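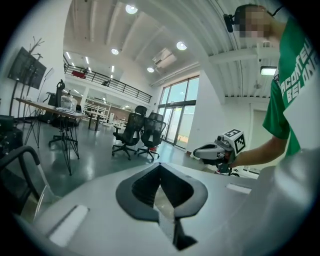
Olaia Sarmiento
Coordenadora de operações, Fillel

Perguntas que me fazem sobre as garras e o nosso trabalho

O que é que vocês fazem o dia todo com aquilo na mão?
Pegamos em coisas e pousamo-las, muitas vezes! Cada garra de mão regista o gesto, e a Trerness usa esses registos para ensinar os braços que vão para a linha de embalagem. O cubo branco com o padrão preto serve para saber em que posição está a garra.

Vão substituir o pessoal?
Foi a primeira pergunta em fevereiro e continua a ser a mais repetida. Somos 19 na embalagem e o plano não prevê saídas, mas as tarefas mudam, isso é certo (eu própria já quase não embalo).

Quem grava tem de perceber de robôs?
Nada disso. Tem de perceber de embalagem. Eu aprendi numa manhã, com o pulso a queixar-se um bocadinho. 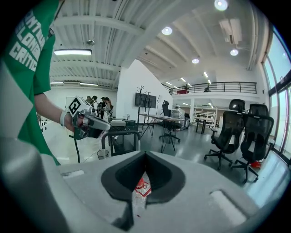 Garra na mão, com o cubo marcador em cima.

Cansa?
Cansa, sim. Pedimos turnos de 40 minutos e conseguimos. Se o braço doer antes, paramos e pronto.

Quantas gravações já há?
Mais de 1351, contando só a nossa equipa. As que saem mal também ficam guardadas, com uma nota.

E se eu não quiser participar?
Diz-me a mim ou à chefia de turno. Ficas no teu posto e não há conversa nenhuma sobre isso na avaliação.

Quando chegam os braços à linha?
Ainda não tenho data. Assim que souber, atualizo esta página.

Este site utiliza cookies para melhorar a sua experiência. Ao continuar a navegar, aceita a nossa política de cookies. Aceitar | Recusar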